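ok so a thread about moving into a rental with bad walls and trying to hang a picture rail system, as promised to like four of you in the replies yesterday. 1/13
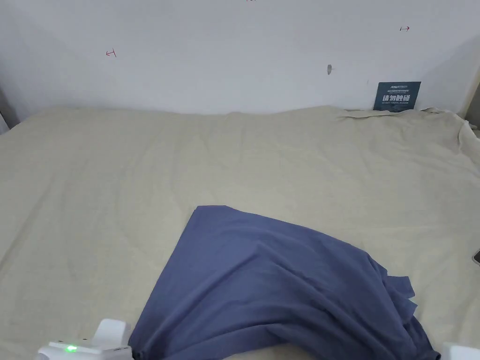

My grandmother's map of the river valley is the reason for all of it. It's an old engraving, dated 1711 in the corner, and it has lived in a cardboard tube since I left Ohio. I want it up before my sister visits. A plain white wall is a wonderful thing to have after six years of beige paneling, and it's also a terrible thing, because every little red pencil-ish mark shows on it from across the room. So my first tip is to do your marking with something that wipes off. Mariann Farkas told me painter's tape. Listen to Mariann. 2/13

Next, find out what the wall is made of. I knocked on mine like a detective for a whole evening and learned nothing. The building is old, so I was expecting plaster and lath, but Ernő Borbély downstairs says half the units got drywall when they redid the pipes and the other half didn't, and he couldn't remember which half we are. 3/13

(He also told me the entire history of the pipes. I now know so much about the pipes.) 4/13

What finally worked was a tiny test hole up high where the rail would cover it. White dust, then gray gritty dust, then the bit jumped forward into nothing. That's plaster over lath! Drywall dust is soft and chalky all the way through. If you get red dust you're in brick and you want a hammer drill and a masonry bit, and probably a friend who owns both. 5/13

The rail. I went with the slim one from Kozma, mostly because they'll sell it in shorter lengths and my hallway has a bend in it that no delivery person has ever been happy about. The Bundero rail looks nicer in the store, but the hooks only fit their own cords, and I've been burned by that kind of thing with vacuum bags. Total for rail, clips, end caps and two cords was $77, which hurt a little but I've spent more on dinner. 6/13

Screws!! Please throw out the ones in the packet. I say this with love. The packet screws were an inch long and the plaster is nearly that thick, so they'd have been holding on to basically crumbs. I got longer ones and put them into studs wherever I could find a stud, then used toggles in between. Finding studs through lath is its own hobby -- my stud finder beeped at everything, including my hand. A strong magnet dragged slowly along the wall did better. It grabs the nails in the lath, and when you get a column of them going straight up you've got your stud. 7/13

Level: the ceiling in here isn't. It drops toward the window enough that if you hang the rail truly level it looks drunk, and if you follow the ceiling the frames look drunk. Duangjai Thepsuriya hangs shows for a living and her advice was to go with the ceiling if the rail is close to it and trust the level if there's a good gap. Mine's close, so I followed the ceiling, and the cords let you fix each frame on its own anyway. I would never have figured that out by myself, I'd still be up there on the stepladder crying. 8/13

Now the frame. I got a quote from Skallent for $135 with the UV glass and the acid-free mat, and I went back and forth on it for weeks. Old paper really does not like sun. The last time this map was on a wall was in my grandmother's dining room, facing south, and there's a brown band across the bottom where the old mat used to be. I paid for the good glass. I'm making up for it with lunches from home. 9/13

If yours has been rolled up as long as mine was, don't just yank it flat! Let it relax in the room for a few days first, then lay clean blotter paper over it with some boards on top. I used atlases, which felt right. A little waviness is fine and the framer can deal with it. Never ever iron it, I don't care what the video said. 10/13

People asked about renting and holes. My lease says "reasonable picture hanging," and I emailed Ilona Kelemen at the management office to ask if a rail counts. She said yes as long as I patch it when I go. Get it in writing, even if your landlord is lovely. I once lost most of a deposit in Plutbridge over some curtain brackets and I will be mad about it until I die. 11/13

Things I'd do differently: buy the decent bits first, put the drop cloth down BEFORE the first hole (plaster dust gets in your toaster, I don't know how), and don't start at nine at night when the people next door have a baby. Sorry again to the baby. 12/13

Map goes up once the framer calls. Máté Major has already asked if he can come over and look for his family's village on it, and I said yes if he brings the poppy seed thing. Replies are open if you want the length of the screws or which toggles I used, I kept the receipts. 13/13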